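Kennel and run check, 8th March
Walked round by Bezawit Birhane, with Pichit Ongart holding the torch and the biscuits

I do this one twice a year, now and again in September, and I've kept the same order as last time so you can lay the two side by side. OK means leave it alone. Fix means fix it before any dog sleeps in there. Watch means I'll be poking at it again.

1. Outer gate and latch – OK
Closes by itself from halfway open, which it never used to! The new spring is a bit fierce, so mind your heels if you've got a lead in each hand.

2. Inner gate – FIX
The bottom bolt doesn't go all the way home. I could rattle it open with one knee, and Odus (the big brindle lurcher, for anyone who hasn't met him) is a good deal stronger than my knee. Consuelo has a longer bolt in her shed and says she'll bring it over.

3. Fence, long side – WATCH
No holes, no loose wire ends, but there's digging by the third post again. I've pushed a slab against it for now. Please don't move the slab to sit on, you know who you are.

4. Floors and drains – OK
Scrubbed, rinsed, draining nicely. The gully cover lifts out more easily than I'd like, so check it's seated after hosing.

5. Beds and bedding – FIX
Two of the raised beds have chewed corners with sharp bits. Sand them or bin them, I don't mind which. The fleeces are fine and there are plenty, and whoever folded them all by size, I love you.

6. Sockets, leads and heaters – WATCH
Every cable in the sleeping block now runs above nose height, and the heat lamp chains are all sound. The fan heater in the puppy room still has its plug in a power strip within reach, though, and that's exactly where Zenik was caught chewing last time.

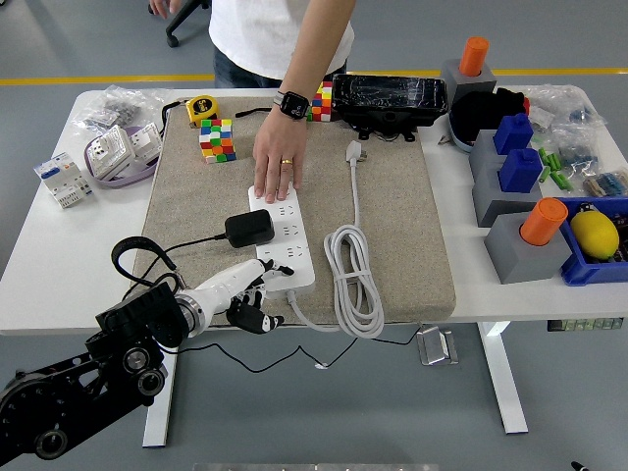 I'd like a cover over that socket and the cable clipped up the wall before the next litter comes in. Until then, unplug the heater whenever you leave the room, even for a cup of tea. Same goes for the clippers in the grooming corner, which I found plugged in with the lead trailing right down to the floor.

7. Water – OK
Bowls clean, no slime, spare buckets stacked. The outside tap drips.

8. Food store – FIX
Lids on, nothing out of date, but there's a mouse. I didn't see it, I saw what it left behind the biscuit bin. Anong is sorting traps that go inside a locked box so no dog can get a paw or a tongue near them. No loose poison, please, ever.

9. Medicines cupboard – OK
Locked, key on its hook, and the list on the door matches what's on the shelves. One tube of eye ointment was open with no date written on it, so I've thrown it out.

10. Fire bits – OK
Extinguisher needle in the green, leads hanging by both doors, back door opens from inside without a key. Pichit timed himself getting from one end to the other and would like everyone to know he was very quick.

Money: we've got 300 pounds set aside for repairs, and the beds and socket cover come out of that first. If there's any left I'd like a proper washer for the tap.

Next look in September. Teodora has the spare torch.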